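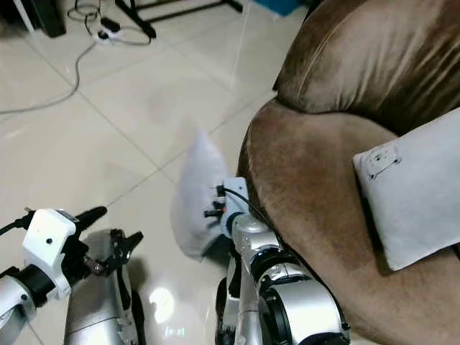 June, 6:10 a.m.

Up before the alarm again! I lay there for maybe a minute pretending I might fall back asleep and then gave in, because the starter was waiting on the counter and I knew perfectly well I was going to go and look at it. It had doubled. More than doubled, it had pushed the lid up and was sitting there domed and full of holes like it had been waiting for me all night. I put a spoonful in a glass of water and it floated, and I did a small dance in my socks.

So today was the day for the big rye. I've been working up to it since spring. The recipe is Amparo Montoya's, or her version of somebody's grandmother's, and she wrote it out for me on the back of a flyer from the Brekside market with no times on it at all. "Leave until it smells like apples." "Add flour until it feels like wet sand." I used to find that maddening and now I love it, I feel as if I've been let into something. My first try in April smelled like nail polish and I ate it anyway, toasted, with a lot of butter.

Notes on what I did, so I can do it again:

Starter fed last night before bed, dark rye, water a bit warmer than my hand. Left by the stove with the pilot light on. In the morning I took 75 grams for the jar and used all the rest. Then 600 grams of the coarse rye from Mavia (the new bag, the one with the bran you can see) and water until it looked wrong, too wet, and then slightly more water. Salt. The molasses, one big spoon. Caraway, crushed this time in the mortar. What a difference! The whole kitchen smelled like a train station café I went to once when I was nineteen and have never been able to find again.

I also put in the seeds I soaked overnight. Sunflower and flax. The flax goes so slimy and I always forget, and I always stand there with my fingers in it feeling like a kid.

You don't knead it. I keep having to remind myself. All those years of white loaves and slapping dough around, and with this you stir it with a wooden spoon until your arm complains and then you wet your hands and sort of pat it into the tin like you're putting it to bed. It took me 45 minutes from first scoop to covered tin, mostly because I stopped to read.

11:40 a.m.

Maite Sotomayor called while it was rising and we talked so long that my ear got hot. She's thinking of taking the job up north after all. She had a whole list of reasons against and read them to me and by the end she was laughing at them, so I think I know how this goes. I told her I'd drive up with bread. She said the bread had better not be "the brick," meaning April's. Fair.

She asked whether I still get bored at home since cutting my hours, and I said no so fast it surprised me. I thought I would! I had that whole speech ready in winter about structure and getting dressed by eight. And then bread took over the mornings, and the beans took over the evenings, and now I'm behind on everything and happy about it.

The beans, by the way. Four of the five poles are covered. The fifth one has a single vine on it going around the wrong way, or what I think of as the wrong way, I keep unwinding it and the next day it's gone right back. I've decided to let it be. First flowers on the two nearest the fence, red, tiny, so much redder than the packet. Bees already.

Walked down to Yook for yeast for Milagros (she's doing buns for her sister's thing and ran out) and got talked into a plum danish, and by talked into I mean I pointed at it. The pastry was so crisp it went all down my shirt. I sat on the low wall outside and ate it with both hands and watched a man trying to parallel park a van for the length of the entire danish. He got it in the end. I nearly clapped.

Dropped the yeast off. Milagros Gallardo had flour up to her elbows and both radios on, kitchen and living room, different stations. She wanted to know if I thought cardamom or orange peel and I said both, and she gave me such a look. Both, though! I stand by it. She sent me home with a jar of the quince paste, the dark one, from the back of the cupboard. I've been hoping for a jar of that since Christmas and have been so good about not asking.

2:15 p.m.

It smells like apples!!

I really didn't believe it would. I took the towel off and put my whole face over the tin and there it was, like the bottom of a crate in the fall, sweet and a bit sharp. Little pinholes all across the top, and cracks in the flour I'd dusted over it. I checked the flyer again to see if there was anything after that, and all Amparo has is "now quickly." So, quickly. Oven as hot as it goes for the first stretch, with the pan of water underneath, then right down low and leave it alone.

I am terrible at leaving it alone. I cleaned the windows in the back room to keep myself out of the kitchen. Then I repotted the geranium. Then I started a letter to Duygu, who still writes real letters, on that thin blue paper, with the stamps all crooked. Her last one was six pages and mostly about soup. She's been making the one with lentils and dried mint and frying the mint in the butter separately, at the last second, and pouring it over so it hisses. I tried it last week and she's right, it's a completely different soup. I wrote her two pages back about rye and had to stop because my handwriting was going.

Note for later: look up whether Duygu Çınar's street has the building number before or after the name. I've written it both ways and both have arrived, but I'd like to know.

5:30 p.m.

Out of the oven. It's gorgeous. It is nearly black and it weighs as much as a cat. I tipped it out and knocked on the bottom and it made the sound, low, like knocking on a door in a thick old house. There's one crack along the side where it got away from me, and I like the crack best.

And now I'm not allowed to cut it until tomorrow. Amparo underlined that twice. The inside is still setting, she says, and if you cut it today it'll be gum and you'll have only yourself to blame. It's wrapped in the striped cloth on the rack and I've walked past it so many times. I put my hand on it, just to see if it was still warm (it was).

Iker Lozano came by to return the ladder and stayed for a beer on the back steps. He's rehearsing again with the Ekano people, the singing group, and they're doing a program of work songs this summer. Net hauling, olive picking, one for churning butter. He sang me a bit of the butter one and it has the exact rhythm of stirring rye, I swear, I got up and showed him with the spoon. He thinks there must be a bread one somewhere and he's going to ask. I want it to have a lot of verses. You'd need them.

He looked at the beans too and said the backward vine is just a different variety that got into the packet. I said I prefer to think it has opinions. He picked the one ripe strawberry without asking and then felt bad and gave me half.

9:50 p.m.

Still light at the edges. I had eggs and the end of the old loaf for supper, with some of the quince paste on the last bite, and oh, that was good. Salty, then sweet, then the caraway coming up behind it.

I've been thinking about how much I used to rush food. I mean for years. Dinner standing up at the counter, a sandwich in the car. I never minded, I'm not going to pretend I was miserable, I liked those years. But I have got such a kick out of this slow stuff. You mix something at six in the morning and you don't get to eat it until the following day and all that time it's in the back of your mind, getting better. It's like having a trip booked.

Things to do next time: a touch less molasses, I could smell it a bit too strongly when it baked. Crush the caraway again, always crush the caraway. Try the smaller tin for the leftover batter so I don't end up with that silly little roll on the side (which I have eaten, it doesn't count as cutting the loaf). Ask Amparo about putting in cooked potato. She mentioned it once, at the market, and then somebody came up wanting eggs and we never got back to it.

Tomorrow: cut the bread. Slice it thin, she says, thinner than you think. Half goes to Milagros if the buns went well and also if they didn't. Some for Amparo, obviously, and I'm a little nervous about that. A heel for me with cold butter, before anyone else gets up or calls or comes by with a ladder.

Fed the starter. Back by the stove. Set the alarm, for form's sake.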